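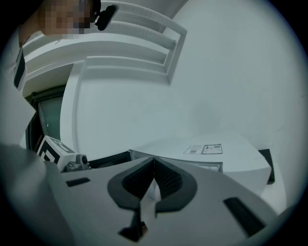

FOR IMMEDIATE RELEASE

Flatum opens tool and kitchen lending room in Binthorpe, Monday 9 a.m.

BINTHORPE. Flatum, the household lending service, opens its second location this Monday in the old Garken shoe store on Jin Street. Doors at 9 a.m. Borrowing from 10. Free parking behind the building until noon, after that it's the meters.

The new room starts out with 1,087 items to lend. Drills, sanders, carpet cleaners, folding tables, cake pans, canning kettles, a cider press, two sewing machines. Also tents. A full list goes up on the Flatum website Sunday night, or ask at the desk.

"People in Binthorpe have been driving to our first room for three years," said Jocelyn Tan, who runs Flatum. "Forty minutes each way for a tile cutter. Some of them came twice in one weekend. We wanted to be closer and the Garken building came up at a rent we could live with."

How it works

Membership is $48 a year per household. Covers everyone at the same address, including renters and students. No deposit on most items. Bigger stuff (the cider press, the carpet cleaners, the tall ladders) needs a card on file.

Loans run seven days. Renew once by phone or online if no one else is waiting. Late fee is a dollar a day, and it stops at ten dollars. Bring things back clean please, and the carpet cleaner tank emptied.

Members of the first room don't need to sign up again. Same card works at both. Items can be returned to either location but allow two days for them to travel before they show up as available.

Kitchen items are new for Flatum. The first room has never lent them, no space. Lanying Han put the kitchen list together after a survey of members last winter. The stand mixer was the most requested thing by a wide margin, followed by big stock pots and a pasta roller.

"I thought it would be all gadgets," Han said. "Mostly people wanted large plain things they use at Thanksgiving and then have to store the other eleven months."

Four stand mixers to start. More in the spring if the waiting list gets silly.
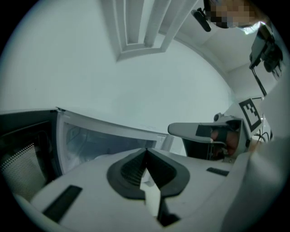

Repairs and classes

Shaohua Kong moves over from the first room to run the repair bench. Members can bring in a broken lamp, toaster, vacuum or similar and get help fixing it, Tuesdays and Saturdays, 1 to 4 p.m. Parts at cost. No microwaves, no gas appliances, no TVs. One item per visit becuase the line gets long.

Short classes start the second week. First up: hanging a door, sharpening kitchen knives, hemming pants, basic drywall patching. Classes are $12 for members, $20 for everyone else, limited to eight people each. Sign up at the desk or by phone. The door class is already more than half full from the mailing list so don't wait on that one.

Donations

Flatum is taking donated items, with limits. Hand tools in working order, yes. Power tools yes if the cord is sound and the guard is still on. Cookware yes, except non-stick. No chainsaws, no car seats, no mattresses, no baby cribs. Drop-off is Thursday evenings, 5 to 7, at the back door. Please do not leave boxes outside at other times, the rain gets them.

Of the opening stock, 152 items came from Binthorpe residents. The largest single gift was a set of clamps and hand planes from the workshop of Zhenhua Ye, a retired cabinet maker on Mill Road.

"I have two hands and had 70 clamps," Ye said. "My daughter has been asking me to clear that garage since she was in high school."

Hours

Monday to Wednesday, 9 a.m. to 5 p.m. Thursday, noon to 7. Saturday, 8 a.m. to 4. Closed Friday and Sunday. Holiday hours will be posted on the door.

The building has a ramp at the Jin Street entrance. The restroom is not wheelchair accessable yet; work on that is planned for after the New Year. Bus stop is directly across the street.

About Flatum

Flatum is a member-supported lending service for tools and household goods. Its first room is still open with the same hours as before. Income comes from memberships, class fees and small grants.

Press contact

Anqi Wei, Flatum. Reporters welcome Monday from 8:15 a.m., before the doors open, please call ahead so someone can let you in. Jocelyn Tan and Shaohua Kong available for interviews until 11. Lanying Han by phone only, afternoons.

ENDS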